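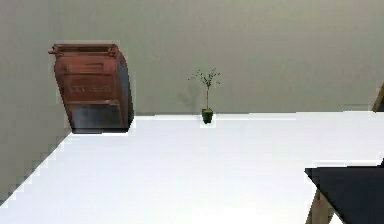
Why do we see colours?

Light from the Sun looks white, but it is really a mixture of many colours. You can split it up by shining it through a glass block called a prism. Raindrops can do the same job, and then we get a rainbow.

When light lands on something, part of it is soaked up and part of it bounces off. The part that bounces off and reaches your eyes is the colour you see. A ripe tomato soaks up most of the blue and green light and sends back the red.

White things send back nearly all the light that lands on them. Black things soak up nearly all of it. Grey things are somewhere in between - they send back a bit of every colour, but less than white things do.

Inside your eye

At the back of each eye is a thin layer called the retina. It has tiny cells called cones, which pick out colours, and others called rods, which work in dim light. Rods can't tell one colour from another. This is why a red jumper looks grey in a dark bedroom.

Try it yourself

You will need 11 crayons and a sheet of paper.

1. Take the labels off the crayons.
2. Wait until evening and turn the lights down very low.
3. Draw a line with each crayon and write next to it the colour you think it is.
4. Turn the lights on and check.

Which colours did you mix up? Dark blue and purple are often the hardest.

Written by Gunhild Baldursdóttir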